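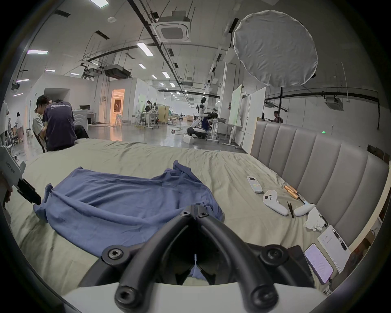 Home Posts Archive Contact

I went to the Sandhu open day on Sunday with a bad attitude, so factor that in. I've been to three of these things now and the pattern is that you stand behind a rope, a robot does something slowly, people clap, and then a man with a headset microphone tells you your kitchen will never be the same. My kitchen has been the same since I moved in.

Sandhu had no rope and no headset, which threw me a little. You signed in at a desk, got a sticker, and were let loose on the floor with a sheet of paper that said where things were. Most of the floor was people working. They were teaching (their word) a system called Taner to handle laundry, and the way you teach it, at this stage, is that a person holds a gripper in each hand and does the job with those instead of with fingers. On a bed, in this case. A real upholstered bed in the middle of what is plainly an industrial unit, with a wrinkled sheet on it and a piece of blue clothing that had to be picked up by an edge and sorted out.

I'd been led to expect robots. There was one, a white humanoid on a wheeled base, further down the room by the white tables, and every kid in the place went straight to it. I stood there for ten minutes and it did not do anything I would call work. I asked whether it could fold the blue thing. Linnea Aasen, who was showing our group around, said "not from a heap, not yet" and I will give her credit for answering in six words.

So what is the pile of recordings worth? The sheet of paper said 2,630 sessions so far. I asked how many of those were any good. She had to go and check, and came back with 1,457 that had passed review. The rest had a dropped garment or a hand in the wrong place or somebody giving up. I don't think that's a scandal. I do think the second number should have been on the sheet next to the first one, and I said so, and she wrote it down, or wrote something down.
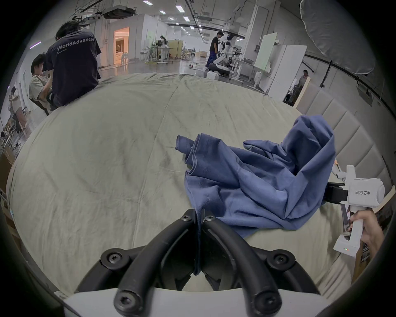 WODMONT, December

Second half of this, written the next morning because I ran out of patience on the train.

They let visitors have a go. I was handed a pair of grippers and told to find an edge of the cloth and lift it. It's harder than it looks from the side. The two fingers close on a very small area, and if you haven't got the fabric right between the tips you come up with air, or with a bit of bedsheet as well. I got it on the fourth or fifth try and then had no idea what to do next, because the other hand has to grab something too and by then the whole garment has turned over. You stop thinking about the shirt and start thinking about your wrists.

The people who do this all day are very good at it. That impressed me more than anything else in the building, and it's the part that bothers me. What I saw was skilled human beings doing laundry with awkward tools. Everything past that point is a promise. Maybe the promise comes true – I don't know enough to say it won't – but the leaflet by the door had a drawing of a robot in a bedroom, all by itself, folding a towel. Nothing I was shown that day looked like the drawing.

Sigrun Fjeld, from a smaller outfit called Zeso, was in my group and argued with me about it over the coffee. Her line is that every garment behaves differently every time you drop it, you can't write rules for that, and so you need a mountain of examples made by hands. Fine. I believe her. I asked her how big a mountain and she said nobody in the business could tell me. She seemed to think this was exciting! I thought it was a strange thing to build a company on.

Also, one bed. One style of headboard, one kind of light, the same sheet. My own bed is against a wall on one side and has a cat on it. I'd like to see somebody try the grippers on that before I read the word "household" in a leaflet again.

Things I liked: being allowed to touch the equipment, Linnea's straight answers, no music. Things I didn't: the leaflet, the parking, and being asked to rate my "optimism" on a tablet on the way out. I gave it a 2. They're doing another one in spring and I'll probably go, if only to ask for the two numbers again.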